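Archivo > Hilos > Textil doméstico

Última actualización: 2022-01-06

1/ Doblado de prendas de algodón grueso, notas de diciembre. Superficie: mesa cuadrada de madera clara, sin mantel ni tabla de planchar encima. Dejo aquí el procedimiento porque Parveen Janjua me lo ha pedido dos veces.

2/ Punto de partida: prenda arrugada, tal como sale del cesto. No la sacudo antes. Sacudir reparte las arrugas pequeñas pero gira las costuras, y luego hay que buscarlas otra vez.

3/ Primero, localizar la cintura. En tela caqui lisa el contraste es bajo y el dobladillo se confunde con cualquier pliegue. La cintura tiene más capas y se nota en el grosor — la vista engaña más.

4/ Segundo, un punto fijo y un punto móvil. El izquierdo sujeta, el derecho estira. Si tiran los dos a la vez, la prenda se desplaza entera sobre la madera y no se abre nada.

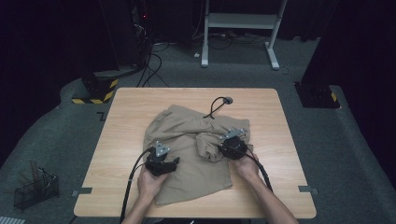
5/ Tercero, abrir desde el centro hacia los bordes. Los rollos de tela se deshacen en perpendicular al pliegue. En diagonal se retuercen.

6/ Cuarto, alinear costura con costura. Tolerancia que acepto: 2 cm en el bajo. Halfdan Hviid trabaja con menos, pero plancha después y yo no.

7/ Quinto, doblar a lo largo y después en tercios. Alisar con presión plana entre un doblez y otro, siempre en el mismo sentido.

8/ Tiempo por prenda: aproximadamente 17 segundos si la cintura aparece a la primera. Si aparece del revés, no lo cronometro.

9/ Sobre la mesa: la madera sin cubrir desliza bien con algodón y demasiado con forro sintético. Para lo segundo pongo debajo una manta fina de Fenthorpe, sin fijar.

10/ Pendiente: repetir con sábana bajera. El elástico invalida el paso cuarto — no hay costura recta con la que alinear.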